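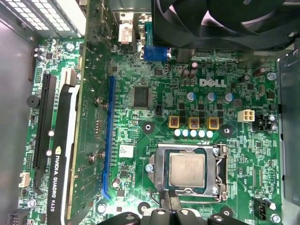 Zekari 导热硅脂 12 克装
品牌:Zekari
经销:Lellier 电脑配件
状态:有货
适用:台式机处理器、显卡核心,旧机换脂

先说价格。这一支比我们店里最便宜的白色硅脂贵出不少,厂家给的理由是包装盒背面那一串形容词:航天级、纳米级、“极致”。我们问过供货方“航天级”是哪一级,对方回了一份宣传册,里面还是这三个字。所以本页不写航天级,您在别家看到了,也请当它没写。

能测试什么
导热系数我们测不了,盒子上印的数值也不打算照抄。各家的测法不一样,夹具压力、样品厚度随便动一动,数字就能好看一截,拿 A 家的数去比 B 家的数,意义不大。我们只做了一件笨事:同一台办公用旧台式机,同一只散热器,同样的室温,先擦干净换上 Zekari,再换成店里的普通款,各跑一下午满载。两者的差别落在重复安装一次就会出现的误差里。换句话说,涂得匀不匀、螺丝上得平不平,影响大概比牌子还大。
如果您的机器现在用的硅脂已经干成粉,换哪一支都会有改善。网上那些“换完降了十几度”的评论,多半是这种情况,功劳不该全记在某个牌子头上。

那为什么还卖
有两点我们认可。一是膏体稠度合适,不像 Horkus 那款,夏天存放之后一挤先出一截油。二是针管刻度清楚,推杆不会突然松劲,手生的人不容易一下子挤出半管。这两点厂家的宣传里反而没怎么提。
12 克对家用来说偏多。只装一台机器的顾客,买小支就够了,剩下的放在抽屉里,过几年多半也是扔掉。修理店、机房、学校机房批量换脂的,这个规格才划算。

关于“2,000 小时老化测试”
包装正面印着这句话。我们索要过测试报告,拿到一页曲线图,纵轴没有单位。也许测试确实做过,只是这张图证明不了。2,000 小时折合下来不到三个月,就算全部属实,也说明不了三年以后的样子。我们自己留了一台从六月开始跑的机器,等有结果会写在这一页,目前没有结论。

关于好评数
厂家官网显示 1,093 条评价,几乎全是满分。我们翻了前面几页,不少是收货当天写的,写的是快递快、包装好。硅脂这种东西,当天能评出什么来?建议直接去看打低分的那几条,信息量大得多。

用法
断电,拔掉电源线,等散热器凉下来再拆。
拆散热器时先轻轻左右拧动,别直接往上拔。旧硅脂粘得牢的时候,有些针脚式处理器会被一起带出来。
旧脂用无绒布蘸高浓度酒精擦,擦到布上不再发灰。
中间点一粒豌豆大小即可,大尺寸顶盖可以画个叉。十字派和抹平派吵了很多年,我们两种都试过,看不出区别。
螺丝按对角顺序分几次拧紧。
液金请不要和本品混用,也不要听信“先打底再上液金”的教程。

包装内容
针管一支,刮片一片,酒精棉片两片。棉片偏小,擦一颗处理器勉强够用,建议自备。随附的刮片边缘略有毛刺,可用可不用。
另有 Kalogeropoulos 的清洁套装可以搭配购买,擦得确实干净些,但家里有酒精和眼镜布的话不必花这个钱。

常见疑问
会导电吗?
厂家标注不导电。我们用万用表点过膏体,没有读数,但这不等于您可以往插座触点上抹。溢到处理器外面的请擦掉。
多久换一次?
包装上建议每年一换,我们看不出依据。温度没有明显升高,风扇也没比以前吵,就不用动它。
品牌整机换脂影响保修吗?
各品牌条款不同,在保的机器请先问清楚再动手,我们不替任何厂家打包票。

退换
未拆封七天内可退,运费由买家承担。拆封后只处理漏脂、干结、针管破损,请附照片。“降温没达到预期”不在退换范围内,所以上面才写了这么多,请看完再下单。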